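Vistlow Community Laundry: Progress Report to the Eberhard Fund
Sunday, October 16, 2022

Reporting period: from March to the present

The laundry at Eston has now run through a full season of team washing. Clubs bring their kit in after matches, we wash it, and it goes back folded. We have handled 322 loads since the last report, against a target of 30 fewer. Most were red and white tops.

The main change was in how we handle trimmed garments. Striped collars and cuffs were picking up a pink tint when washed warm with solid red pieces. We now wash all mixed red and white items cold, and they are taken out of the drum one at a time. 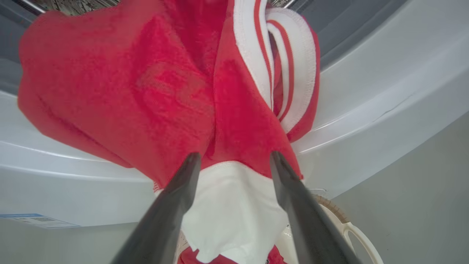

Unloading this way adds a few minutes to each load. We have accepted that, as complaints about color fell from 30 in the spring to a handful over the summer. Knit tops are reshaped at the collar before drying.

The front loader is in regular use. The door seal is wiped down at closing and the pump filter is cleaned weekly. A repair visit in June cost $83, charged to the maintenance line.
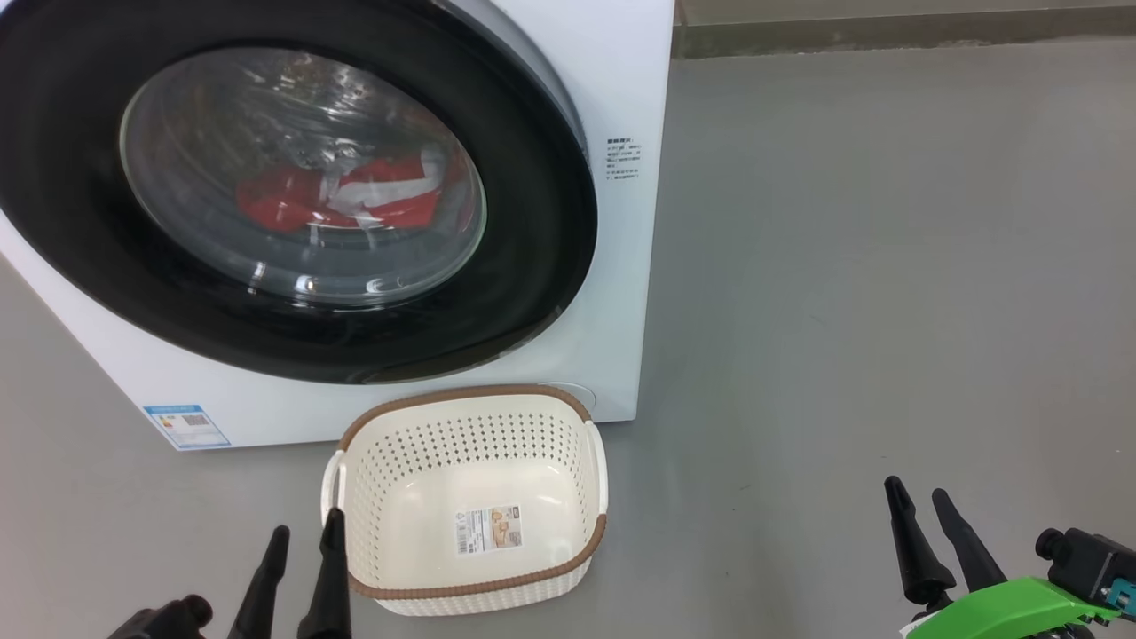

Detergent spending came to $786, slightly under budget. We changed to Zundent liquid in the summer after powder left marks on dark items. The cost per load is close to what it was before.

Baskets go on the floor in front of the machine during unloading, so that clothes can be moved straight across. Each club's wash is kept to its own basket until it has been checked against the drop-off slip. Lost items are down, though we still have a small shelf of unclaimed socks and two shirts.

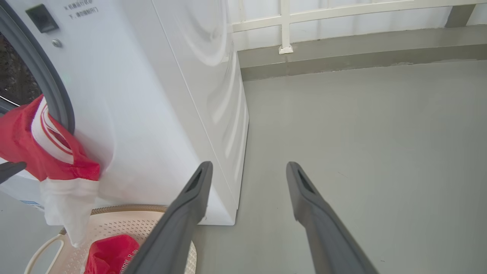 Will the laundry need a second machine next year?
One machine is enough for the present number of clubs. If the two junior teams join in spring, Saturday evenings will be over capacity, and we would send a separate request with quotes.

Remaining work for this grant is new drop-off slips and a longer drying line. Both are ordered. Receipts are attached.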